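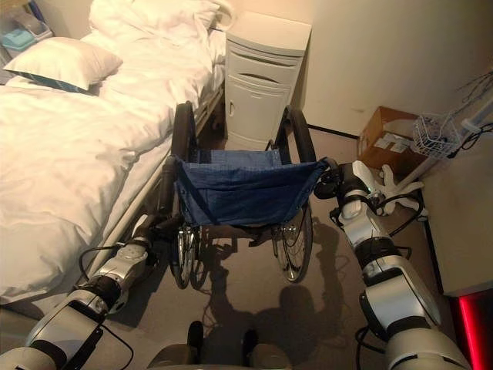
J. Wendt
Workshop technician, Wendmont care robotics lab

August, notebook p. 241

Morning spent on Liltano's arms again, then over to the mock bedroom for wheelchair work. Writing this up while the chargers are on, so forgive the order!

The right wrist has been grumbling since the last cable swap. I took the cover off and found the new loom had been tied down one clip too far up, so each time the wrist rolled outwards the cable went tight and the joint fought it. (My own cable tie, I recognised the colour. Lovely.) Cut it, moved the tie back a clip and left a good fat loop. It looks scruffy, and the left one has a loop as well now so they match. Please don't tidy them! If the loops catch on something, come and find me first and we'll think about a sleeve.

While the cover was off I cleaned out the connector and put fresh threadlock on the four small screws. One of them had backed out a full turn, so I've added them to the 23-hour check. The spare loom from Dreser is in drawer 13, and it's the last one, so I've put in for two more.

Then the chair. The push handles are black rubber, and the grip setting we had was the one for the bed rail, far too hard for rubber. I dropped it to 251 on both hands and ran the open and close routine with the base parked. Much nicer, the fingers settle instead of biting. I'd like to try the same number on the side frame as well, but bare tube is slipperier and I suspect it'll want something in between. 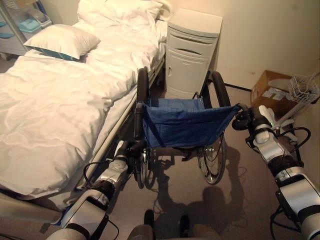
The other thing I keep forgetting is the carpet. The base drives differently on it from the hard floor in the workshop, and if you do the zeroing next door and then roll in here, the heading is off before you've even got past the bed. So: zero it in the room, on the carpet, arms tucked in, and check the duvet isn't under the wheels. It does creep down off that bed.

I also redid the shoulder offsets, left then right, and saved them under the page number of this entry so there's no hunting about. The old file is still there with "old" on the end. Don't load it, the left shoulder sits low with those numbers and the hand comes in under the handle.

Still to do: wipe down the finger pads (they pick up black off the rubber), look at the left elbow, which has a faint tick when it's cold, and find out who has my 2.5 mm hex key. It has red tape on it and I want it back before the next cover comes off.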